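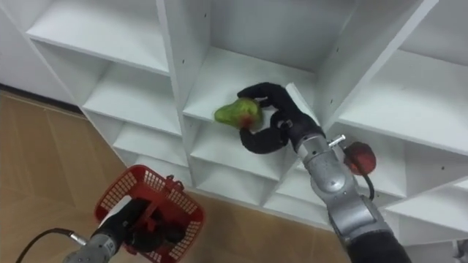 Right hand on the green fruit, left hand with the basket

Two-arm shelf picking, basket arm keeps drifting into the other one. How do you split the work?

Asked by Évan Vidal, Jun 30, 2022

Hi all! First post, so tell me if this belongs in the hardware section instead. I'm in the robotics club at Hervieu and our summer project is the "grocery shelf" task for the Milura student challenge in September. The robot has to pick fruit from a white cubby shelf with the right hand and put it in a red plastic basket that the left hand is holding the whole time. We get 30 seconds per item, and you lose the item if it touches the floor.

Picking is going pretty well. The fingers on the right are nice and fat and they forgive a lot (I was sure the green fruit would be a nightmare with that shape, and it's our best one). What's killing us is everything after the grasp. The left arm brings the basket up to meet the right one, and somewhere between the shelf and the basket the two hands want to be in the same place. If I park the basket further out to the left, the right arm has to reach across and I run into joint limits on the elbow. If I bring it in close, the rim bumps the right wrist or catches the front edge of a shelf.
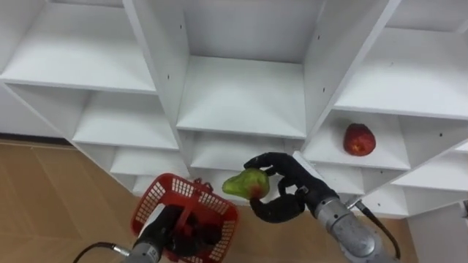
I've tried three basket positions so far and a "wait" signal, where the left arm stays low until the right one reports that the hand has closed. The wait helped with the bumping but now we're over time on most of the far right cubbies. The policy itself is trained on demos we recorded by teleop, 400 of them, split between four people who all have their own ideas about where a basket should be. I suspect that's part of it.

So, my questions. Do you keep the basket arm completely fixed during the pick, or let it move? Does basket tilt matter as much as I think it does? And would you throw out demos from the people who did it differently, or keep everything? My teammates want to keep everything because recording them took forever, and I get it, I did a good chunk of them myself. 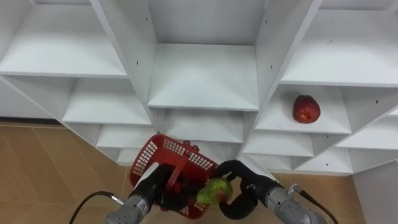
Both hands low, in front of the shelf, red apple in its cubby

Answers

Thierry Aubert
We did a very similar task with the Urenis kit two years ago, so I'll tell you what worked for us, though our shelf was a lot smaller.

Don't fix the basket and don't let it roam either. Give it two poses. One is a parking pose, low and left, for as long as the right hand is inside a cubby. The other is a receiving pose, which you start moving toward the moment the right hand is clear of the front edge. Both arms travel at the same time, so you get your seconds back. Your wait signal is the right idea, I think you're just releasing it on the wrong event — use the wrist position instead of the hand closing, and put a little margin on it.

For the far right cubbies I'd have a second receiving pose closer to the middle. It's ugly but it saved us more time than any tuning did.

Tilt matters, yes. We leaned the opening toward the right hand and drops got less fussy. Too much and light stuff rolls straight back out over the rim, so try it with your smallest fruit first.

On the demos, pick whoever has the most consistent basket arm and train on only their share. Then do 20 runs with that and 20 with the full set, same cubbies, same fruit. You don't have to delete anything, and your teammates can argue with the numbers.

sarance_bench
get a smaller basket if the rules let you. also check your cable loops, ours used to snag and everybody blamed the planner

Évan Vidal (asker)
Rules say the basket is provided, sadly! But I hadn't thought about the cables at all, there's one hanging off each wrist, so I'll look at that tonight. Thierry, the two-pose thing makes so much sense, I'm a bit annoyed I didn't think of it. Did you blend between the poses in joint space or Cartesian? Ours gets weird near the shelf in joint space.

Thierry Aubert
Cartesian for the last bit, joint space for the rest. Keep the switch well away from the shelf edge.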